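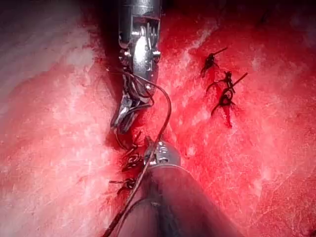

**Jaime Bastos**

# About the Havis Laboratory

The Havis Laboratory tests and compares the parts from which surgical robots are built: jaws and wrists, arms, cameras and the controllers that join them to the surgeon's hands. We are based at Rukbridge, where we share a building with the school of engineering, and our work is paid for by hospitals, by makers of instruments and by the school itself.

We do not design or sell instruments. Makers send us their tools, hospitals send us their questions, and we report what we find to both in the same words. A maker may ask for a report to be held back while a patent is pending. It may not ask for a result to be changed.

## What we test

Most of our work concerns suturing. A thread is thin, it slips, and it shows up faults in a gripper that a larger object would hide. Jaws that hold a steel pin without trouble may fray a suture or let it creep under load. A wrist that moves well in open air may run short of room when a second instrument is working close to it, with the thread drawn across both and finished knots lying alongside.

The jaws are judged on their hold, on the marks they leave on the thread, and on how readily they let go. Each pair is put through 2,000 closures on the bench before it is used for stitching, and through the same number again afterwards. The wrist cables are checked for stretch at both stages. Where a maker supplies more than one jaw shape, each shape is tested as a separate instrument and given its own page in the report.

Arms are compared mainly on steadiness and on play in the joints. Our standing reference is the Caken arm, which has been in use here since the laboratory opened and whose faults are well known to us. New arms are set beside it and asked to repeat the same movements with the same instruments fitted.

Cameras receive more attention than they once did. Bright metal and moist tissue both throw back a great deal of light, and a picture that is sharp over most of its area may still be washed out in one corner or fall to near black in the shadow of a tool. A dark thread crossing a dark groove is a hard test of any camera. We ask the operator to name the point at which the thread can no longer be followed, and we record the light level at that point.

## The Amaral controller

In its early years the laboratory tested each arm with the controller supplied by its maker. This made fair comparison difficult. Differences that seemed to belong to the gripper were often found to lie in the software, in the scaling of hand movement or in the delay between hand and tool.

The Amaral controller was built here to answer that difficulty. It can drive any arm for which we hold the joint data, and it applies the same scaling and the same filtering to each. Its delay can be set in steps of 2 milliseconds, which allows us to slow a fast system until it matches a slower one. Instruments are now tested twice, first with the maker's own controller and then with Amaral, and both sets of results are printed.

The plans for Amaral are open to other laboratories on request. We ask only that changes be sent back to us with a short note of what was altered.

## How a comparison is run

A full comparison takes 80 working hours for each instrument, not counting repairs. The operator is not told which jaws are fitted, as far as this can be managed; some shapes are easily recognised by anyone who has used them before. The tasks cover passing the thread from one tool to another, tying, trimming, and closing a line of stitches at even spacing. Each finished knot is then examined for security and for the length of its tails.

Recordings are kept in full, including those of failed attempts. The archive now holds 4,000 recorded knots, with the force readings that belong to them, and it may be consulted by visiting staff and by students with a supervisor's letter. Recordings do not leave the building.

Results are given as tables with a written opinion. The opinion is signed by the person who carried out the test. We do not award marks or place instruments in order of merit, although we are often asked to do so, and readers will find that a tool praised for fine thread may be judged poor for heavier work.

## Teaching

The laboratory takes students from the school of engineering for a term at a time, beginning in January. They are given bench duties first: fitting jaws, setting cable tension, and learning to read the force traces. Those who wish to continue may apply to join a comparison as second operator. Surgeons in training also attend, chiefly to learn how the handling of one system differs from that of another.

## Working with us

Hospitals considering a purchase may ask for existing reports without charge. Makers wishing to submit an instrument should write to the laboratory office with drawings of the wrist, the intended thread sizes and a statement of any earlier testing. Two sets of jaws are required for each shape, one of which we keep.

Jaime Bastos is head of the laboratory and replies to enquiries about test methods and access to the archive. Visits to the bench rooms are by appointment, in the mornings only while a comparison is in progress.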